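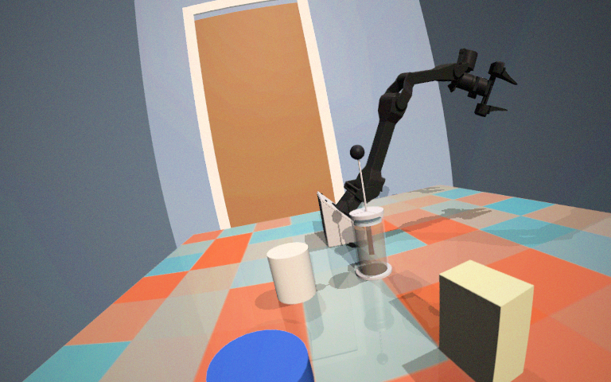

Peer observation instead of the August PD days?

mehwish_r
Our principal at Wornerstead has offered us a trade. If enough of us sign on, we give up 2 of the August PD days and use those hours through the year to sit in on each other's classes. I teach seventh grade math and I'm leaning yes, but I've only ever been observed by administrators, and that always felt like a dentist visit. Has anybody done this with regular colleagues? What did you talk about afterward?

Teo Padilla
We've done it at Skalside for 3 years and I love it, I really do! My first partner was a band director, and I teach chemistry, so neither of us could pick at the other's content. We just watched kids. She noticed that I answer my own questions after maybe a second of quiet (ouch), and I've been working on it ever since. Keep the talk afterward short and have it the same day, even if it's standing by the copier.

periklis_m
I'm going to be the grump here, sorry. Who covers your class while you're sitting in somebody else's? At my last school the answer was "use your planning period," and by April we had all quietly stopped going. I would take two boring days in August over losing planning time I never got back.

mehwish_r
That's a fair worry, and it's the part of her email that was vague. There is $3,000 set aside for subs, but I don't know how far that stretches with a staff our size.

Ga-eun J.
Not very far, I'd guess, unless you share. We had one sub come in for a whole day and rotate, so each teacher got a single period out. It was a bit of a relay race, but it worked and my planning time stayed mine. Do get the coverage plan in writing before you vote.

periklis_m
Okay, I could live with the rotating sub. I still say it turns into evaluation sooner or later. Somebody always wants to see the notes.

Teo Padilla
Ours don't leave the room, Periklis. We write on a scrap of paper and hand it to the person we watched, and that's the only copy. I do see your point, though, and if a principal asked for mine I'd probably stop too.

mehwish_r
Oh, I like the scrap of paper. I'm going to ask her about the notes and the sub schedule before I sign anything. Teo, did you pick your partners or were they assigned?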